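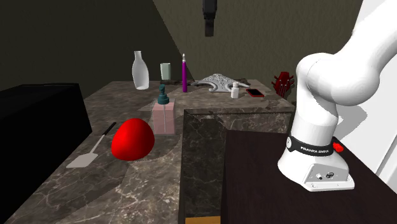
14 March 2020

I have now read the Pikgate guidance on simulated manipulation twice, once on a train and once at a desk with a pen, and I liked it less the second time. It has 17 rules. Four of them I would sign today. The rest seem to be written for people who want to say they followed some rules.

A bit of background. We do our kitchen work in simulation: one arm, a marble worktop, the usual clutter of apple, spatula, cup and bottle, and a list of things to pick up and put somewhere else. Malsha Rathnayake keeps the scenes in order and I look after the results. In December we were asked to "align" with Pikgate before sharing anything with Putumton, who will run the same tasks on their side. Align is a word I distrust. It usually means filling in a form after the work is done.

## The rule about resets

Rule 3 says that every trial must begin from "a documented initial state". Fine. I agree with it so much that I wish they'd said what documented means. A seed number in a log file? A saved scene? A list of object poses? We've had a seed give two different layouts after a physics update, so a seed alone is worth very little to anyone who joins later.

What we do now is save the full pose of every object, the arm's joint positions and the version of the simulator, all in the same file as the result. It's dull and it makes the files bigger. Triin Butkienė pointed out that the gripper opening was missing from our first version, and she was right, it had been left at whatever the previous trial ended on. Pikgate's form would have let us tick the box anyway.

## The rule about success

Rule 6 asks for "clear success criteria". I have never met a person who wanted unclear ones.

Our old check for a pick was that the object's centre had risen above a set height. You can pass that by flicking the thing. You can pass it by wedging it against something and dragging it upwards. Out of 108 trials that the old check had marked as good, I watched every single one back (two evenings, a lot of tea) and threw out 20. Most of those were lifts that ended with the object dropping a moment after the check had fired. So now the object has to be up, held between both fingers, and stay there for a fixed time, and the arm has to be still at the end of it.

I put this to the Pikgate mailing list and got a polite reply saying that the exact criteria are left to each lab. Then what are we comparing? Two labs can both follow rule 6 to the letter and publish numbers that have nothing to do with each other. 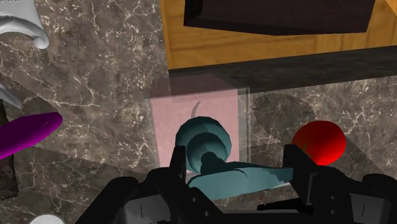
**Should a grasp count if the gripper touches something else on the way in?**

It depends on what you promised beforehand, and you should write that down before the first trial. We count light contact as a pass and log it separately. If a neighbouring object moves further than a limit we set in advance, the trial is a fail, however nice the lift looked. A robot meant for real kitchens will be working near other people's glasses, and a score that ignores knocked-over things is telling you about half the job.

## The rule about clutter

Rule 9 is where I started writing rude things in the margin. It wants "realistic clutter" and suggests a minimum number of objects. Anyone who has placed objects by hand knows how this goes. You put the extra ones at the back, where the arm never goes, and your scene is now officially cluttered. I know this because we did it. Nobody set out to cheat; the back of the worktop was simply where there was room.

Kamrul Haque has a better idea, which is to measure how much free space there is near the target for the fingers to come in, and report that. It takes him a short script. It would also be awkward for quite a few published results, I suspect, including one of ours from last year that I'd rather not look at again.

While I'm here: see-through objects. Pikgate says only that the set "should include varied materials". A translucent object in a renderer is a kinder thing than one on a real worktop under real lights. If your depth readings come straight from the simulator's geometry, the material makes no difference to them at all, and you could paint everything like glass without losing a point. Say where your depth comes from. That should be a rule and it isn't.
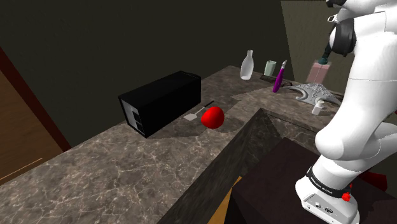 Which brings me to cameras. Rule 12 says camera positions "should be reported". Should! Of everything in the document this is the one I would have made compulsory, in capitals. Move a fixed camera a little so that the arm covers more of the worktop, and a policy that was doing well can fall apart. Ours dropped to 71 per cent when we shifted one view, and I am still arguing with Malsha over whether that's a bad result or a useful one. I say useful. She has to write the summary, so she says bad.

We've settled on reporting the worst view alongside the average. Putumton weren't keen, but they've agreed to do the same for their runs.

## What I'd keep

For anyone facing the same form, these are the parts I think earn their place, with our wording:

- Save the complete starting state with each result, gripper included.
- Fix the pass and fail conditions before running anything, and date the file.
- Keep every failed trial, with its recording.
- Give the simulator version every time, even if you are sure it hasn't changed.

I'd add Kamrul's free-space figure and a line on depth. The remaining rules I would leave for now, especially rule 15, which asks us to "foster a culture of reproducibility". I don't know how to check that and I doubt its authors do.

The signed form goes to Putumton next week. I have ticked the boxes I believe in and written notes against the others, and Triin says the notes are longer than the form. The scene files are going over with it, so they can at least see what we ran.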